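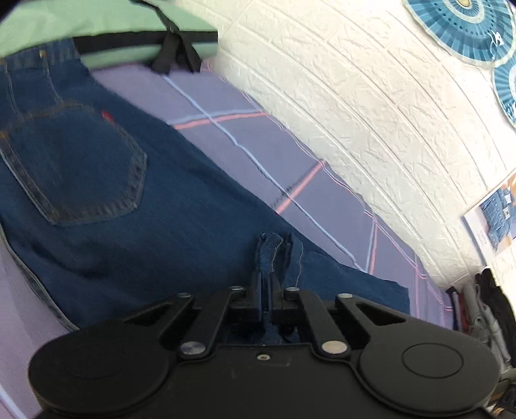 600 palabras

Publicado el 5/8/19

Llevo desde el invierno jugando en Jovinstead, casi siempre tragaperras y casi siempre con apuestas bajas, y hasta la semana pasada no me había leído las condiciones de su club de puntos. Las he leído enteras, con un café y una libreta, y dejo aquí lo que he sacado en claro por si alguien está en las mismas.

El club funciona como casi todos. Cada apuesta con dinero real suma puntos, y los puntos se cambian por un bono. El canje mínimo es de 3000 puntos. Por debajo de esa cantidad se van acumulando en el perfil y no se pueden usar para nada. Cuando entré a mirar, yo tenía 713. Pensaba que serían bastantes más, pero tiene su explicación.

No todos los juegos suman lo mismo. Las tragaperras dan el punto completo, con una lista de excepciones al final de la página, y en esa lista está Zoltis, que es a la que más he jugado yo. Zoltis suma la mitad. La ruleta y el blackjack suman muy poco y el vídeo póker no suma nada. Todo esto figura en las condiciones, en un apartado plegado que hay que abrir a propósito. En la pantalla del juego no sale ningún aviso.

Tampoco cuentan las apuestas hechas con saldo de bono. Si tienes un bono activo, primero se gasta tu dinero y después el del bono, y a partir de ese momento el contador de puntos se para. Yo veía subir la barra del rollover y daba por hecho que los puntos subían también.

Luego está la caducidad. Los puntos duran mientras haya actividad en la cuenta, pero en noviembre hacen un corte y quien no haya llegado al mínimo empieza de cero. Al ritmo que llevo no voy a llegar, y no pienso apostar más para llegar. He hecho la cuenta y lo que tendría que jugar de aquí al corte vale bastante más que el premio.

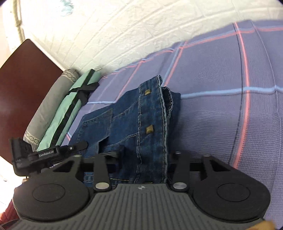
Vaqueros doblados sobre la cama.

El premio es otro asunto. Los puntos no se convierten en dinero, se convierten en un bono con requisito de apuesta de 32 veces su importe. Hay que apostar 32 veces esa cantidad antes de poder retirar nada, y además hay un plazo y una apuesta máxima por tirada. Si te pasas de la apuesta máxima una sola vez, pueden anular las ganancias. Esto último me parece lo más delicado de todo el reglamento, y conviene mirarlo antes de tocar el botón de apuesta automática.

Escribí al chat para confirmar lo de Zoltis y me contestaron rápido y bien. Me pasaron el enlace a la lista completa de juegos excluidos y me dijeron que se actualiza sin avisar. Pregunté si había forma de recibir un correo cuando cambiara y me dijeron que no.

Para comparar miré también el club de Duda, donde tengo cuenta desde hace tiempo aunque entro poco. El mínimo de canje es más bajo y los puntos no caducan mientras la cuenta siga abierta, pero suman más despacio y el catálogo es peor. Fukberg no tiene club. Devuelve una parte pequeña de las pérdidas netas de la semana, en dinero y sin requisitos. No es mucho, pero se entiende a la primera y no hay que abrir ningún apartado plegado.

De momento sigo en Jovinstead porque me gustan los juegos y las retiradas me han llegado siempre en plazo. Lo que he hecho es olvidarme del club y bajar el límite de depósito mensual - se cambia en el perfil, en la pestaña de juego responsable, y la bajada se aplica al momento. La subida tarda varios días, que me parece bien.

Si alguien ha conseguido canjear los puntos y cumplir después el requisito, que lo cuente en los comentarios y diga con qué juegos lo hizo. Tengo pendiente mirar los torneos semanales de Duda, que llevan otras reglas y otra tabla de puntos, y ya escribiré sobre eso cuando haya jugado alguno.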